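Egg swap moves to Bemton Road after September muddle

By Maham Bugti

If you turned up at the old chapel hall in Stekthorpe last month with a box of eggs under your arm and found the door locked, I'm sorry, and I was stood there with you. The hall had been double-booked with a dance class and the message went out to an email list that half of us left years ago. So I've been asking about, and I'm happy to say the egg swap has a proper new home - the side room at the Bemton Road library, starting this month.

For anyone new to the village (hello!), the swap is very simple. People who keep hens bring what they can spare, and people who don't bring something else, which in my case is nearly always chutney. No money changes hands. I've come home with duck eggs, a marrow the size of a toddler and once a pair of curtains, and I only went in for half a dozen for a sponge.

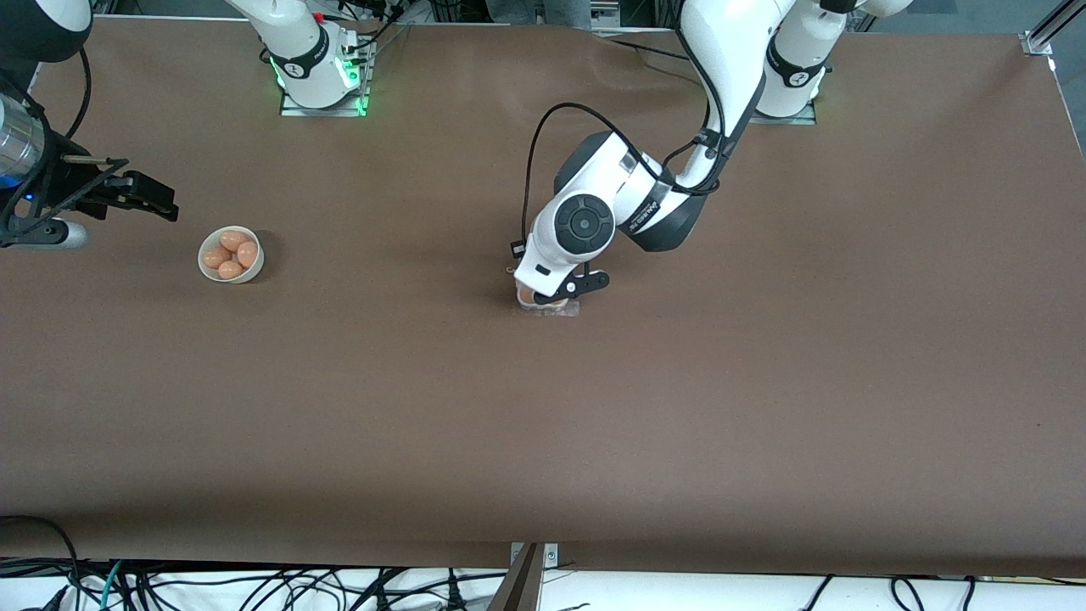

Stekthorpe Sheet | Issue 61 | October 2023 | page 9

Jonalyn Maglaya, who started the swap from her front step, told me the library had been on her mind for a while. "It's got a ramp and it's got a kettle," she said. "The chapel had a kettle too but you had to hold the switch down." She keeps brown hens behind the garages on Imden Lane and reckons they've slowed right down now the evenings are drawing in, so please don't all expect a full dozen. Mine is a household of three and we manage well enough on six a week, unless my brother visits.

I also had a long chat with Mieczysław Kubiak, whose birds lay those lovely dark ones that everybody makes a beeline for. He wants me to pass on that he can't take back boxes with supermarket labels on, and that he would love some plain ones if you have any in the cupboard. He's moulting at the moment (his hens are, I mean) and hopes to be back up to strength by spring.

Then there's the cooking table, which I'm very excited about. Nestor Ignacio is going to bring his salted eggs, the ones he does in a crock of brine, and Mrs Vũ has promised her steamed egg and pork if somebody can lend her a big enough pan. I've got one, but the lid is missing, so do shout if you have a lid that might fit. Last year's savoury custard went in minutes and I had to make do with looking at the dish.

The parish newsletter fund has put 2,000 pounds towards shelves and a small fridge for the side room, to be shared with the lunch club. The fridge is for cooked food. Eggs can go on the shelf, pointed end down if you're the sort of person who minds, and I am.
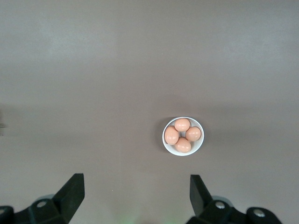 When and where

The side room, Bemton Road library, first Saturday-free week of the month as before, doors at ten and generally all gone by half past eleven. Go in by the bike racks, as the main door sticks. Please put the laying date on your box in pencil, and keep duck and hen eggs apart.

If you can give a lift to anyone from the top end of the village, Wiroj Suwannarat is keeping the list and you can leave a note for him at the library desk. Bring a bag. I'll be the one by the chutney.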